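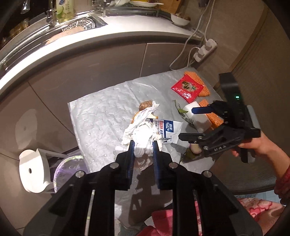
Janeo clinic extends free hearing checks

Janeo Community Health Centre will offer free hearing checks to residents aged 60 and over from June, following a trial at its Tritau clinic in which 126 people were seen.

The centre's audiology manager, Rowena Abella, said 2 in five of those tested had been referred for further assessment – a higher share than expected.
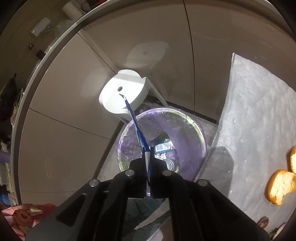

Bookings and eligibility

Checks will be held each Thursday at the Janeo and Sampaio clinics. No referral is required. Letters have been sent to 3,090 households.

Enquiries may be directed to the program coordinator, Dindo Buenaventura, at the Janeo front desk.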